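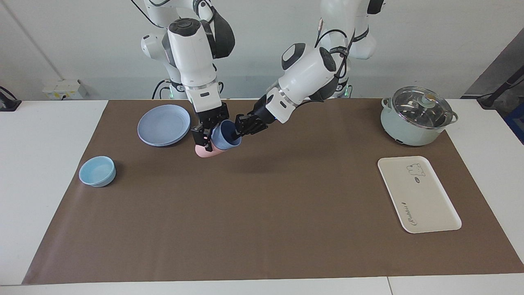

Two cups, pink and slate blue, on a brown paper mat.

The Flarnura Letters
Documentary film on DVD, with booklet
Directed by Geert Verschueren
Published by Drullus

During the last years of the military government, the men and women held in the old fortress at Flarnura were allowed one sheet of paper a month, read by the censor both on the way out and on the way in. They managed to run a newspaper all the same. It was written in tiny pencil on cigarette papers, copied by hand in the laundry and sewn into the hems of shirts going home to be mended, and families in the town below would unpick it, type it up and pass it along. This film tells the story of that newspaper and of the people who kept it going, and we are very proud to have it in the shop at last.

Geert Verschueren first heard about the letters from a retired schoolteacher whose kitchen had been one of the typing rooms, and he went back to see her every March until she agreed to be filmed. You can feel that patience in the finished work. He lets people talk, and wander off the point, and get up to look for a photograph -- and some of the best moments come when they sit down again having forgotten what they were looking for. There is very little narration and no reconstruction with actors. What you get instead are voices, the fortress as it stands today, and the papers themselves, filmed closely enough that you can read the handwriting.

It isn't a gloomy film, although there are hard passages in it (the chapter on the hunger strike is one to watch before showing it to younger pupils). There's a lovely long section on the crossword, which ran in nearly every issue and caused more quarrels among the prisoners than the politics did. One former guard also agreed to speak, and his interview has been left almost uncut.

The music is by Yuto Ueda, for solo clarinet and a rather battered upright piano. So many of you have written to ask for it separately that we now include it as a download, and the code is printed inside the back cover of the booklet.

The booklet deserves a word of its own. It has a short history of the fortress, a map, notes on the people who appear, and English translations of 12 complete issues, crosswords included as far as that could be managed. Teachers tell us they use it nearly as much as the film.

Details
Running time: 73 minutes
Booklet: 156 pages, paperback
Language: original voices, English subtitles
Subtitles for the hard of hearing: yes
Extras: longer interview with the former guard; a walk round the fortress walls
Case: Cano card sleeve
Region: plays on all DVD players
Catalogue number: 1252

Showing it to a group
The disc is sold for home and classroom viewing. Film clubs, libraries and festivals will need a screening licence from Hwang, who look after public showings for us. Please mention the catalogue number when you write to them.

Orders placed by noon on Saturday go out with the next post.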